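Flimolell floating desk: owner's guide
Section 4. Loading up and sorting your desk in a small bedroom

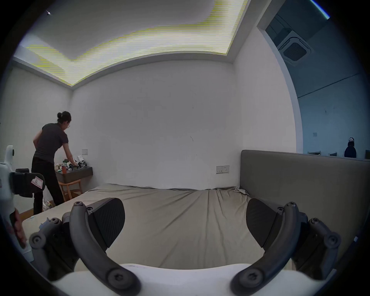
Fig. 4.1 Sorting the desktop, with the stool tucked underneath.

By now your desk should be on the wall and you should have done the level check in Section 3. If you skipped it, go back, please! I've written this part the way I'd talk you through it if I were stood in your bedroom, because that's what I did for years as a fitter before Drusier asked me to write the guides.

A floating desk has no legs and (in our basic range) no drawers, so everything you own ends up on top. That's fine for a day. After a fortnight it's tea, hand cream, chargers, vitamins and half a packet of biscuits, all shoved into one corner. This section gets you from there to something you can write a letter on.

What you'll want to hand

A soft cloth, a bowl of lukewarm water with a drop of washing-up liquid, a bag for rubbish, and two shallow trays or shoebox lids. The Shukla insert tray fits nicely if you bought the bundle, but a lid does the job just as well. Allow 27 minutes for a first go, which is how long my own desk took with the radio on.

Before you start

CAUTION: Don't sit, kneel or climb on the desk, even for a second to reach something. It's held up by the wall and the bracket, and it was never meant to take a person.

CAUTION: Switch off and unplug anything with a cable before you wipe near it. If you have a light switch just above the back edge, use a dry cloth there and keep the wet one well down on the desktop.

NOTE: The most you should put on the desk is 22 kg, spread out along its length. A pile of heavy books at the front edge pulls on the fixings far more than the same pile at the back.

Clearing the top

1. Push the stool right in under the desk, or take it out of the room altogether. In a narrow room I leave it tucked in, as there's usually a bed behind you and not much floor to play with.

2. Strip the top cover off the bed next to you and use the mattress as your sorting table. A plain fitted sheet is perfect – small things show up well on it, and you can give it a shake or a wash afterwards. Put a towel down first for anything that might leak.

3. Start at one end and work along. Pick things up one at a time (I know, I know, the temptation is to sweep the lot into a bag). Tighten the cap on every bottle as you go.

4. Make your piles. Mine are: use every day, use now and then, belongs in another room, and bin. If you can't decide within a breath or two, it goes in now and then.

5. Look down. Bits of paper and wrappers always end up on the floor by your feet, and they're slippery on wood. Pick them up before you carry on.

Wiping down

6. Wring the cloth out well and wipe from the wall towards you. The dark grey finish is lovely but it does show dust and finger marks, so finish with a dry cloth.

7. While you're there, crouch and look at the underside of the desk. You're checking that the two cover caps are in place and that there's no gap between the back edge and the wall.

CAUTION: If you can slide a bank card into that gap, take everything off the desk and go back to Section 3. Don't try to push the desk back by leaning on it.

Putting things back

8. Anything heavy or boxy goes first, at the back, near a corner. Leave a hand's width of space round it if it's something that warms up in use.

9. Bottles and packets go into the first tray, tall ones behind. Trays sound fussy, I grant you, but you can lift the whole lot off in one go next time you clean!

10. Pens, clips and other small stuff go into a cup or the second tray. I'd keep this one on the side of your writing hand.

11. Leave the front strip of the desk clear. That's where your elbows and your notebook live.

12. Now pull the stool out, sit down and reach for each of your everyday things. If you have to half stand up to get at something, swap it with something nearer.

NOTE: Wet cups will mark the finish if they're left overnight. A coaster, or even a folded bit of kitchen roll, saves a lot of scrubbing.

If it fills up again

It will. Mine does, usually by the end of January when all the Christmas odds and ends have drifted in. Do steps 3 to 5 on their own of an evening and you'll rarely need the full routine.

Spare cover caps are part number 286, and you can order them from the Hescombe parts counter. Please have the label from the underside of your desk ready when you ring.

Guide written by Zdislava Zelenák for Drusier. Section 5 covers taking the desk down and filling the holes.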